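Folding shirts for a living: a chat with Dennis Mellor

I've wanted to get Dennis Mellor on here for ages, and when I finally caught up with him at Bovby he had a mug of tea in one hand and a blue T-shirt over his shoulder. Very on brand! 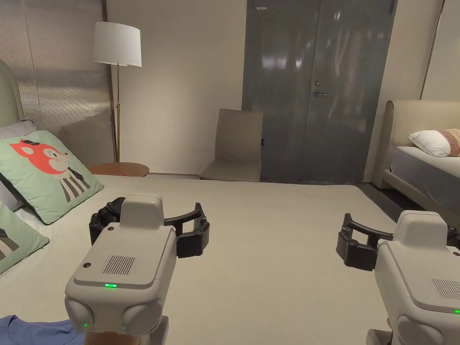 Dennis spends his working days teaching robots to do housework at Rowbotham, and I wanted to know how on earth you get started in that. "I answered an advert," he told me. "It said 'must be patient', and it didn't say much else. I thought it'd be a warehouse."

What he does is hold a pair of grippers, one in each hand, and do the job himself with the fingers on the end, so the robot can learn from how he moved. No typing and no joystick. He used to do it the other way, driving an arm by remote from the next room, and he doesn't miss it one bit. "With the remote you're always a bit behind yourself. You go to pinch a sleeve and you've pinched the sheet. With these I can feel when I've got hold of something, more or less."

I asked how many times he has to show it a task. He laughed at me (fair enough). "We did 600 on shirts. Then Howard came in and said the shirts all started in the same place on the bed, so could we do another 330 with them chucked down any old how."

That's Howard Sowerby, who runs the Pletonard project and is, by Dennis's account, usually right and very annoying about it.

So what makes a good go? Slowness, mostly, though not too much of it. "If I dither, it learns to dither. I had a bad back one week and you could see it afterwards, the thing sort of paused before every fold. Poor machine!" He does 60 minutes at a stretch and then swaps over, and his wrists still grumble by teatime.

I did have a try myself, and I was dreadful. I got one sleeve over and dropped the collar twice. Dennis was kind and said they keep the bad ones too, marked as bad.

Next up for the team is pillowcases, over at Bolholm, where there are 2 more bedrooms to work in. Is he looking forward to it? "Pillowcases, yes. Fitted sheets, ask me again in a year. I can't do those at home."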